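4.2 Fitting the blackout liner

The Volness liner fits inside the standard frame and blocks light on the top, back and both sides. Fit it after the frame has been squared (section 4.1) and before any lamps are hung. Two people are needed for frames with a 1000 mm top rail.

1. Lay the roof panel flat, matt face down, and fold back the long hems.
2. Thread one tension cord through each pair of diagonal eyelets. Leave the ends loose.
3. Lift the panel over the top rails and press the hook tape along the rear rail first, then the sides.
4. Draw each cord to its corner and tie it off at the cleat. Do not use the corner bolts as anchor points.

Note: Cords supplied with the 914 mm frame are shorter and are not interchangeable. 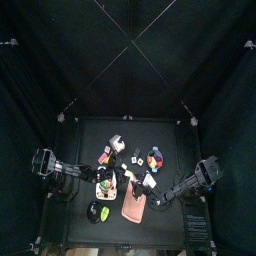 5. Hang the side panels from the rear corners forward. Overlap adjoining edges by one full width of hook tape.
6. Check for light leaks with the room lights on and the front flap closed. Leaks at the corners are usually caused by a twisted hem - release the tape, straighten and press again.

Caution: Keep the fabric clear of lamps and heaters. The liner is light-resistant but is not rated as a fire barrier.

Some slack in the side panels is normal and does not affect performance. Brush the fabric with a dry, soft brush. Do not machine wash or tumble dry. Replacement cords are listed under part 209 in the spares table.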